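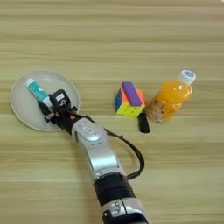 Call for participants: household chores study at Brallumholm

We are looking for adults who clear tables, put away shopping and tidy kitchens, at home or for pay, and who can tell us if a machine does these jobs well enough to be useful. You do not need a technical background. We would even prefer that most of our participants have none.

The study is called Mullus. It is run by Asasmont, and the sessions are held in our workroom at Brallumholm. The question is a simple one to ask: which chores can a robot arm already do so that a person does not have to do them again afterwards? We have our own opinions about this, but we have watched the arm for so long that we forgive it too much. A person who wipes down tables in a café for a living will not be so kind, and this is what we need.

What you will do

Each participant comes for 2 sessions. In the first one you do the chores yourself, at your normal speed, while we take notes on the order you choose and how you handle the things. The chores are small: move items from a table onto a plate and off again, put bottles upright, sort a mixed group of things by where they belong, fold tea towels, load a dish rack. In the second session you watch the arm work at the same kind of chores, and you fill in a score sheet. You may stop the arm at any moment if you think it is making a mess. Leokadia Wróbel will show you how to do it before we begin.

After the second session there is a conversation with Nayeli Usuga, who will ask you what you would let the machine do in your own kitchen and what you would not. Please be frank with her. In November we had a first small group, and the most useful remark we received was from a participant who said she would sooner leave the dishes until morning than wait for it.

What we can say about the arm so far

It picks up many small objects if they are lying with some space between them. Soft things and things which roll are still difficult for it, and it is slow. We do not promise you a good performance. If it fails at a chore during your session, we record the failure and you score it in the usual way.

Who can apply

You should be 18 or older, able to stand or sit at a table for the length of a session, and comfortable to read and speak English. Seated participants are very welcome, the table height can be changed. We would especially like to hear from cleaners, aged care workers, kitchen hands, shelf fillers and parents of young children. If you have worked on robots before, please do not apply for this study, but write to Aniela Sowa and she will keep your name for another one.

Payment and practical matters

You will be paid $62 for each session, by bank transfer, also if you decide to stop early. Tea and biscuits are provided. There is parking behind the building and the entrance has a ramp. Please wear closed shoes and tie back long hair. Rings and bracelets can stay on in the first session, but we ask you to take them off for the second.

We make a video recording of the table and of your hands. Your face is not recorded. You can ask us to delete your recording, and we will do it without asking for the reason.

How to apply

Write a short letter or email to Nikola Szulc, study coordinator, with the reference Mullus 2430. Tell us which chores you do most often and at what time of day you could come. A few sentences are enough, and you do not need to send a resume. Applications close on 1/3/22. We answer everyone, also those we cannot invite.

Questions about safety or about your rights as a participant can be sent to Nikola Nowicki, who is not part of the team that works with the arm.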